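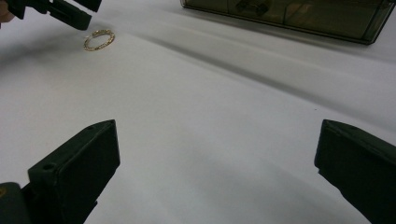 How should a ring set with small stones be cleaned before it goes back in its box?
Use lukewarm water, a drop of mild dish soap and a soft brush, then dry the ring fully on a lint-free cloth before storing it.

4.2 Cleaning and storing rings

The steps in this section apply to rings kept in the Usora storage box. For chains and earrings, see 4.3.

1. Lay a clean white sheet or mat on a level table. Stones that drop out are easier to find on a plain surface.
2. Check each stone under a lamp. Touch it lightly with a wooden toothpick. If it moves, stop and take the ring to a jeweler.
3. Fill a small bowl with 160 ml of lukewarm water and add one drop of dish soap.
4. Soak the ring for 2 minutes.
5. Brush along the row of stones, then the inside of the band. Do not press.
6. Rinse in a second bowl of clean water.
7. Pat dry and leave the ring on the cloth for 30 minutes.
8. Open the lid of the box, seat the ring upright in a free slot and close the lid.

CAUTION: Do not rinse rings over an open drain.

CAUTION: Do not use this method for pearls, opals, emeralds or glued stones. Follow the jeweler's instructions for these.

Note: The small insert has narrower slots and does not hold wide bands. Order the Barredo insert for these.

Note: Wipe the lid with a dry microfiber cloth. Glass cleaner and alcohol can cloud tinted plastic.

Store the box away from direct sunlight and heaters. Keep one silica gel packet under the insert and replace it every November.

Replacement inserts: see parts list, page 74.
Section text: Ruby-Lee Mahuika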